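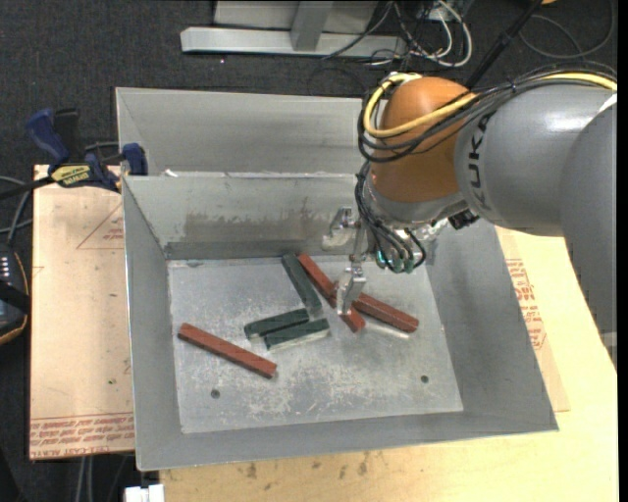
Picking bars out of a bin: sorting your grasp candidates before you plan

Last time I went on at length about getting the bin pose right, so if you skipped that one, go and do it first! A pose that's a few millimetres out will make everything below look broken, and you'll blame the planner (I certainly did).

So, you've got a bin pose and a list of block poses from your detector. The tempting thing is to take the highest detection score and send the arm after it. Please don't. A block lying on its own in the open and a block crossed with its neighbour can score just the same, and the second one is far more bother to get hold of.

Step 1. Make too many grasps

For each block I generate grasps along the long sides, a step at a time, plus the same set turned by 180 degrees. With six blocks, three red and three green, I had 591 candidates on one run. That sounds like a lot, but the next steps are cheap.

Step 2. Throw out the ones that hit the bin

Our bin has tall walls that slope outwards, so a plain upright box is a poor model. I used one for weeks and lost every grasp near the back wall. Model each wall as its own tilted slab and check the open fingers against all of them. Mine went down to 81 after this and the neighbour check (same thing, but with the other blocks as the obstacles).

Do include the cables in your gripper model! Ours hang off the wrist in a bundle beside the fingers, and Peiyu Lu suggested one fat cylinder around the lot. It's crude, it wastes a bit of room, and I haven't touched it since.

Step 3. Score what's left

My score is three numbers added up: clearance to the nearest wall, clearance to the nearest other block, and how far the last wrist joint has to turn. I weight the block clearance highest. Where two reds cross, both get marked down, and a red lying off by itself on the left side goes near the top of the list, as it should.

Step 4. Plan in order, stop at the first success

Go down the list and ask for an approach, a straight descent and a straight lift. Give each a short time limit. Check all three before moving at all, or you'll end up down in the bin with no lift planned (ask me how I know).

If nothing plans, go back to step 1 with a finer spacing. Kristine Galang has hers set to take a fresh scan first, and I may well pinch that idea.

One odd thing to watch for: scuffs and scratches on the floor of the bin gave my detector the occasional ghost block with no height to it. I now drop anything that sits lower than half a block above the floor plane. One line of code, and the ghosts went away.

Next up is the descent speed, and what to do when the fingers close on nothing.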